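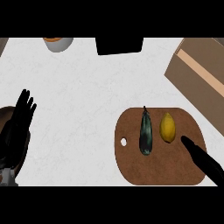 Eggplant on the chopping board.

3 December 2019

The Arkora bill came this morning and it has gone up again, by the price of a decent sandwich. The letter says they are "simplifying" my plan. I had the old plan down to one line on the fridge and the new one runs to four pages, with a table.

Rang them at ten. The recording said I was caller 79 in the queue, then played the same eight bars of panpipe until I was caller 60, at which point the line dropped out. I was ringing a phone company, on their phone, over their network. Made a cup of tea and rang back from the landline, which is with Gruvley and crackles like a chip pan but does stay connected.

Got a very pleasant young man who told me coverage in Nistcombe is rated excellent. I told him I was standing in Nistcombe. He asked if I had tried standing near a window. I have tried the window, the back step, the far side of the water tank and the top of the Brynjólfsdóttir driveway, where you get two bars if there's no truck parked across it. He put all this in a note on my account. I would love to read the notes on my account.

Apparently the new tower is still coming. It was coming last January as well, when they sent round the glossy flyer with the family laughing at a tablet. According to the local paper it will serve some 4000 households, and the hold-up is an easement, or possibly a culvert - the article used both words and seemed unsure of either. Meanwhile Arkora has told its shareholders that regional customers are a growth area. I suppose I have grown, a bit, round the middle, waiting on hold.

I could switch to Gruvley for the mobile too, but they want 244 dollars to get out of the handset contract, and the handset has a crack in it and won't do the letter P unless you lean on it.

He's given me a ten-dollar credit for the inconvenience. It will show up in three to five billing cycles. The confirmation was meant to come by text, so I'll walk up the driveway after tea and see if it's arrived.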